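Jandstead Cemetery District: What Changes for Families This Summer

The district office in Jandstead has finished its review of burial and cremation rules, and the new rules take effect on 29th June. They apply to the two cemeteries the district runs, Flarnitz Hill and the older grounds on Rolland Road. Plots bought before that date keep the terms printed on the deed.

The main change is to cremation burials. A standard plot at Flarnitz Hill may now hold one casket and two urns. Before this the limit was one casket and one urn. The fee for opening a plot for an urn is $500, and the district will bill it to the funeral home unless the family asks to pay directly. There is no charge for adding a name to the office register.

Flat markers are still required in Sections A through D. Upright stones are allowed in the rest of the grounds, with a base no more than 12 inches deep. Send the drawing to the office before the stone is cut. Approval takes up to 10 working days, longer in December when the ground crew is short.

The visitor building at Flarnitz Hill, with the chapel room and restrooms, is open during the same hours as the gate. Families holding a graveside service may use the chapel room before or after at no cost, but need to put the request in with the burial paperwork.

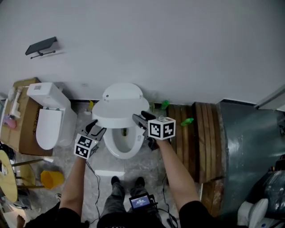

One reader on Rolland Road wrote in to ask why the older cemetery was left out of the urn rule, when her parents have a double plot there and she had hoped to be placed with them. The plots at Rolland Road were laid out narrower, and many have brick vaults that can't be opened without damage to the one beside it. The office will look at single requests. Bring the deed and, if you have it, the vault receipt.

Records are the other item. The burial index for Rolland Road now has 856 entries typed up, nearly all of them from the first two ledgers. The third ledger has water damage and will take longer. Copies of a page can be picked up at the front counter. For burials at Anance, which has its own board, call the township hall there. Our office does not hold those books.

Silk flowers and wreaths come off the graves twice a year, in spring and fall. Anything you want to keep should be taken home before the notice goes up on the gate.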